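Why Does a Computer Get Warm?

Put your hand near the back of a computer that has been on for a while. Feel that little breeze? It's warm! When I was seven I thought there was a tiny heater in there to keep the computer cozy. I was wrong, but I still like the idea.
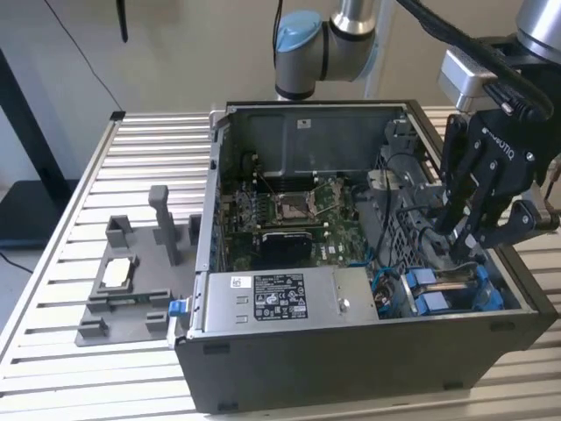
3 minute read

So where does the heat come from? Let's start with electricity. Electricity in a wire is a huge crowd of teeny tiny things called electrons, all moving along. They are so small that you could never see one, even with the microscope at school.

Now picture a hallway when the bell rings. Everybody wants to get to lunch, and everybody bumps into everybody else. Electrons bump too. They bump into the stuff the wire is made of, and every bump makes that stuff jiggle a little. Jiggling is what heat is! Hot things jiggle a lot and cold things jiggle less. (Rub your hands together really fast for eight seconds. You just made your skin jiggle.)

A computer has a part called the processor, and that's where most of the thinking gets done. It's packed with switches called transistors, which turn on and off super fast. A newer one can have billions of them. Each switch makes only a speck of heat, but put billions of specks together and you've got something hot enough to hurt your finger. Water boils at 100 degrees Celsius, and a processor working hard on a big game can get pretty close to that.

My friend Deolinda Abreu fixes computers, and I asked her what happens if one gets too hot. She told me most of them slow themselves down first, the way you'd stop running on a sticky August afternoon. If that doesn't help, they shut off. 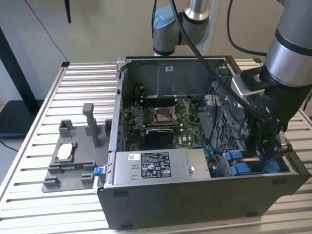

To keep that from happening, the heat needs somewhere to go. First it moves into a chunk of metal called a heat sink. Metal is great at passing heat along, and that's why a metal spoon left in hot soup gets hot at the handle. A lot of heat sinks have thin fins, like the pages of a book standing open, so there's plenty of metal for the air to touch.

Then comes the fan! It blows air past the fins, the air picks up the heat, and out it goes. That's your warm breeze.

Phones don't usually have fans. They spread the heat through the whole phone and let it leak out into the air (and into your hand).

Try it at home: put a metal spoon and a plastic spoon in a mug of warm water from the faucet. Wait one minute, then touch both handles. Which one feels warmer?

Words to know
Electron: a tiny bit of matter that carries electricity
Transistor: a very small switch
Heat sink: metal that pulls heat away from a hot part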